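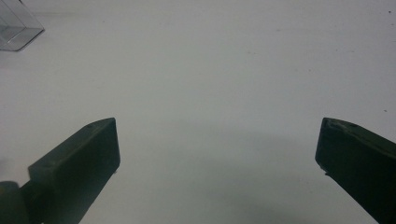 **For release in January**

**Jilden opens sorting and packing room in Willetden – drop-offs from 8 am**

WILLETDEN – Jilden, the household sorting and packing service, is opening a public workroom in Willetden this January. Bring a box of mixed-up stuff, get a table, sort it, pack it, take it home. First session starts at 8 am, last one at 6 pm.

The room has 12 white-topped work tables. Plain white on purpose – small things show up on it. Screws, beads, buttons, odd keys, the little feet that fall off chairs. Clear plastic boxes are included in the price and you keep the ones you fill. Lids too.

Sessions run 50 minutes. Book one or book two back to back. Longer than that and people stop sorting and start reading old birthday cards, going by our trial weeks last fall.

**What to bring**

- One drawer, one shelf or one box per session. Not the whole garage please
- Anything you want to use as a label. We have paper tape and markers if not
- A bag for what you are giving away

**What not to bring**

- Paint, batteries that leak, anything with fuel in it
- Food that has been opened
- Furniture bigger then the table

Over 3000 items went through the trial sessions, mostly kitchen drawers and sewing supplies, with a good number of toy bins after the holidays. Staff will show first-timers the house method, which is quick: tip everything out, pull the biggest things first, then work in from the edges of the table. Boxes stay in the top left corner so your hands know where they are. Left-handers can move them, obviously.

The tables and shelving were fitted by Godivus, who also did the lighting. Racking along the back wall is by Bühler. There is a sink, a kettle and a long bench for coats. Step-free entry from the parking lot side – the street door has two steps, use the other one.

**Prices**

A single session is $12. A pass for ten sessions is $100, good for the whole household, and doesnt expire. Schools and clubs can book the full room in the mornings, ask for the group rate.

Giveaway items in clean condition can be left on the shelf by the door. Collected each evening, so please no half-full jars.

**Booking**

Booking opens at noon on the first of January at the Willetden front desk and on the Jilden website. Walk-ins welcome if a table is free. Press visits any morning before 10 am, call ahead so we can hold a parking spot. Floor plan and price sheet available from the Jilden press desk on request.

– ENDS –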